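Home | Essays | Reviews | Reading Lists | Contributors | Contact

The map at the front of the book

By Seema Dwivedi
September

Last updated: 15:05

Most fantasy novels still open with a map. I have come to think that in many cases it should be left out, or at least moved to the back. The map does work that the prose ought to do, and it does it too early.

A reader who opens Hilleck meets a double-page map before the first chapter. It shows a coast, a mountain range, the capital and 15 named towns. The plot visits five of them. The other names are never spoken by any character. They take up space on the page and in the reader's memory, and they imply a breadth that the text does not supply.

The larger problem is one of order. A journey in fiction depends on the reader not knowing how far there is to go. In the middle section of Hilleck the travellers argue for two chapters over whether the river can be followed to the sea. The argument is well written. It is also settled in advance for anyone who has looked at the map, where the river plainly ends in a lake. The author, Dzifa Dramani, has given the answer before asking the question.

Vikmont, by Jannik Steinbach, handles the same material without a map. Distances are given in days of walking, and the days differ according to who is walking. When two characters disagree about where the border lies, the reader has no means of checking. The disagreement stays open for most of the book and much of the tension comes from it. I found I could draw a fair plan of the country by the end, with one valley that I could not place.

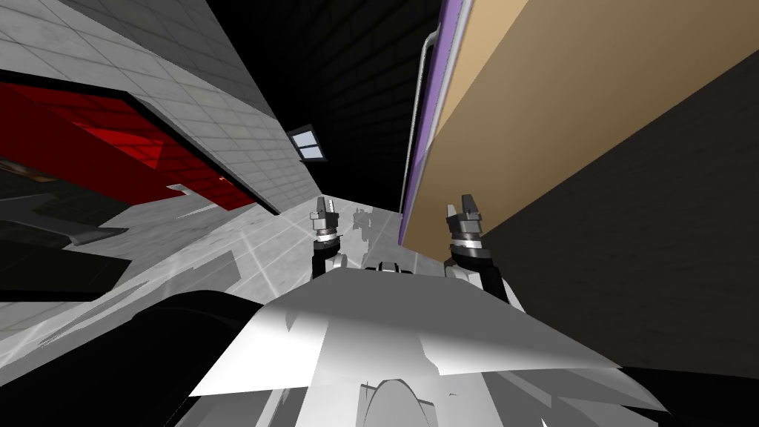
Adom Ackah wrote to me after an earlier version of this piece to say that I had the wrong reader in mind. He reads in short stretches, often with several days between them, and uses the map to find his place again. Without it, he said, he would have given up on Vikmont by chapter three, and he did not regard a valley he could not place as a pleasure.

I accept the point about interrupted reading. It is an argument for a reference aid, and a reference aid can sit at the back with the glossary and the list of kings. Readers who want it will find it. Those who do not will reach the lake when the characters do.

There is a case where the front map is right. If the characters themselves carry one, the reader should see what they see, errors included. Akosua Yakubu does this in Zallov. The printed map omits a road that the party later finds, and a fort is marked on the wrong bank. The reader is misled at the same moment and in the same way as the people in the story. That map belongs before chapter one.

For the rest I would ask publishers to try a single edition with the map moved to the endpapers at the back. The cost is small, and the text would not need to be altered.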